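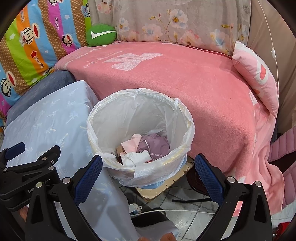 **Religion and schooling in Trindade, project report by Sena Sowah**

I compared answers from two groups in the Trindade district: adults who went to church schools and adults who went to public ones. The survey had 23 questions and 200 people filled it out in November. Weekly attendance was higher in the church school group, but only among people over 60. Views on religious holidays hardly differed. I left out 28 forms from Nundel that were missing the page on schooling.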